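Packing light for the lake

18 October 2022

I've been trying to stop using plastic grocery bags for clothes when we travel. Last April I bought a few drawstring bags and cloth pouches from a stall at the Skavov market, and I've used them on every trip so far. Socks go in one, chargers in another, and dirty shirts get whatever is left over.

The fruit print is my favorite. It folds down to almost nothing and it's easy to find in a dark suitcase. It does wrinkle, and I don't iron it. 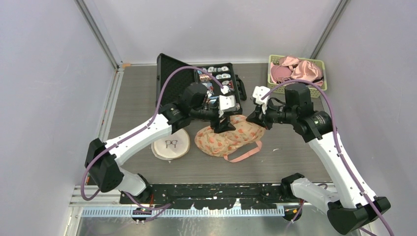

The peach bag with the little orange-red fruit, lying flat.

Next I want a bigger one for shoes.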